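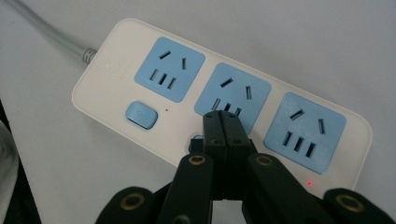 Passka has stopped using one set of hand-held grippers at its Mthembu site after a fingertip came loose during switch-pressing work on a power strip. The company said there were no injuries and no damage to the strip.

The fault came up on Sun 16 February, 90 minutes into a session. An operator noticed that one finger was closing later than the other and stopped work. A check found two screws had backed out of the finger mount.
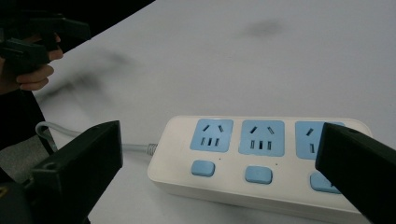 A power strip with light blue sockets between the fingers of a gripper.

Passka then checked the other 48 grippers of the same type, made by Woder, and found loose mounts on 20 of them. Those have been set aside until the screws are refitted with thread lock. Recordings from the affected tools will be reviewed before they are used for training.
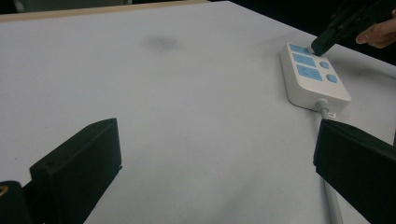
Grirnatow, which runs the same model, wrote in a reply to the notice that its own screws had loosened as well, and asked for a torque figure to be printed in the manual. Woder plans to send out revised instructions in May.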